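Last updated: April
Working paper, Brerbridge Surfaces Group

4.2 Colour and grain in everyday tabletops

We were delighted by how strongly people felt about grain. Of the 2,540 households who returned the Brerbridge survey, 157 wrote extra notes in the margins, and almost every one of those notes was on the look of the table they use most. Some praised the warmth of old oak. Others loved the cooler greys that have crept into kitchens, offices and workshops alike, and they told us so at length (one note ran on to the back of the envelope!).

Grey wood grain turned out to be the most interesting group by far. It keeps the lines and knots that people enjoy in timber, yet it sits happily beside painted walls and bare metal, where a yellow or red wood can look out of place. Figure 2 shows a grey grain next to pale lavender-white walls, a pairing that came up again and again in the notes.
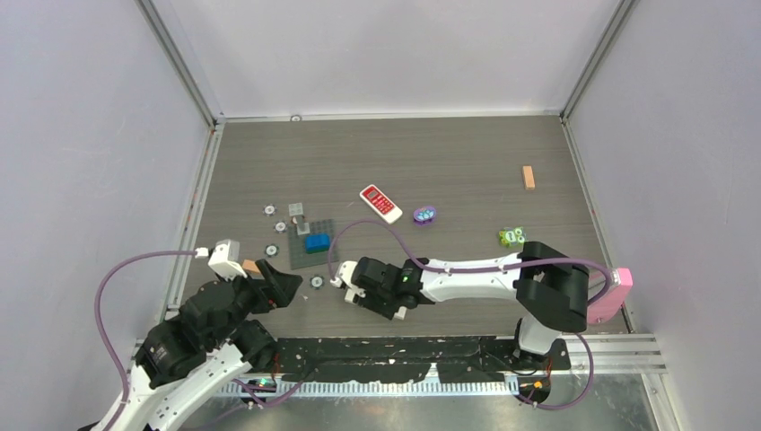
Figure 2. Grey wood-grain tabletop with pale lavender-white surrounding walls and silver aluminium rails.

For the follow-up we asked 224 of the same households to sort printed colour cards against three wall shades, using the Kustis sorting method with its two rounds. The first round was quick and free; the second asked for a firm choice. Grey grain gained ground between the rounds, most of all against the palest wall. This is a lovely result, as it suggests that the liking grows with a longer look.

Grain size mattered too. Broad, sweeping lines were preferred for large tables and fine lines for small ones, which fits the earlier Hrnčiar study of floorboards very well. We saw no such pattern for plain colours, and we would be keen to see the test repeated with the wider Vullumance card set, where the greys are split into warm and cool. Lighting was left to each household, so the shades seen at home will have varied, and section 4.3 takes up that question.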